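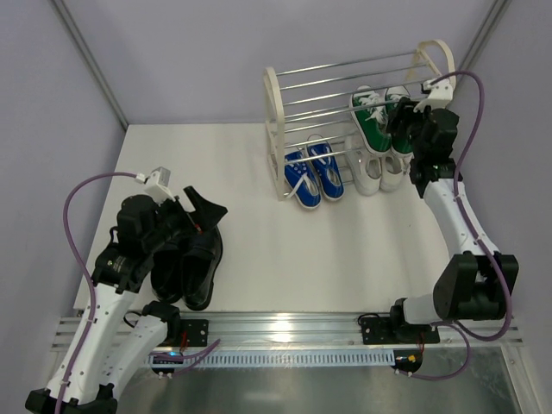
I've got feelings about shoe racks today, so settle in. Small ones especially. The little two-tier kind with curved cream ends and metal rods running across. I think they might be my favourite bit of furniture full stop.

Canvas shoes look so good on them! Green high-tops on the top tier with their white toe caps, blue ones and white ones side by side underneath. It's like a very small shop window and it cheers me up every time.

I grew up in a house where shoes lived in a heap behind the front door. You put your hand in and hoped. I was late for school on account of that heap more often than I'd like to admit.

So when I moved to the flat in March the first thing I sorted was the hallway. Before curtains. Before a proper kettle, even (I was boiling water in a saucepan for 8 days and I regret nothing).

Things I've learned about rods versus solid shelves: rods win. Grit falls straight through and you just sweep underneath. With a solid shelf you end up with a sort of beach.

The one thing rods aren't great for is a narrow heel, which slips down between them and then the whole shoe lurches over. Turn the shoe round so the heel hangs off the back. Looks a bit odd, works a treat.

High-tops go up top, always. They need the headroom, and if you squash them in below, the ankle part folds over and stays folded. My old red pair never recovered.

Leather shoes though! I go back and forth on these. A pair of black leather shoes next to a load of canvas ones looks terribly serious, like somebody's uncle at a picnic. I love it.

I keep mine at the end of the row and give them a wipe before they go on. Dry cloth, then a tiny bit of polish, then leave them on newspaper overnight. The smell of that polish is my grandad's whole kitchen.

Laces: tuck them inside the shoe. It takes two seconds and you never get that thing where you lift one shoe and three come with it.

Somebody asked where to look for a small rack. I had a good poke round Muvell and the second-hand place on Tosen Street, and Tosen Street won by miles. Check the rods are all pushed in properly before you carry it home. Mine shed one at the bus stop and it rolled an astonishing distance.

Oh, and measure your longest shoe! I only measured the wall, like a fool, and my walking boots stick out so far I catch them with my foot every single morning. They live on the mat now.

Next job is the coat hooks. I've got a tin of green paint and a whole free evening and I'm far too excited about it. Will report back!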